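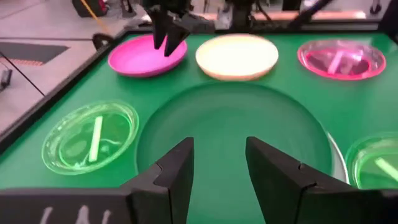
Clear plate in front, the smaller coloured ones around it

Plates, bowls and one Skomard kit: my gallery

I've been trying out the Skomard two-arm table kit for anyone wondering whether it's worth the money, and I've stuck to crockery the whole way through, as that's what I get asked about most (hello, café people!). Mine came with the Mandar fingers, the black pointy ones. They add 453 euros to the basic price and I'd pay it again.

See-through plates are the bit I was most curious about. On a bright green table a clear plate is mostly just a rim, so it's a cheeky thing to ask of any arm. The pink and cream ones are far easier on the eye, mine included! Réjean Ouellet at Orlandini, who sold me the kit, says to set up each colour separately in the Ino software. Fiddly, but it's only 2 screens.

Next comes stacking, with a green bowl sitting on a white plate and a lime see-through disc in the air above it, just by the tip of the finger. I love how little room there is between bowl rim and plate rim – you'd want a steady hand for that yourself.
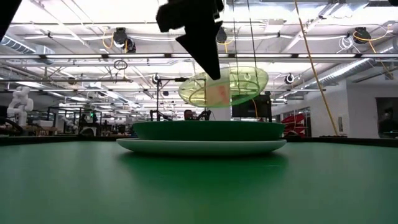
What it costs

The kit is 2884 euros with both arms, and the yearly service plan is another 621. I've skipped the plan so far. Prices checked 19 Jul 2024, and they've gone up a bit since May, so do ask Orlandini before you order.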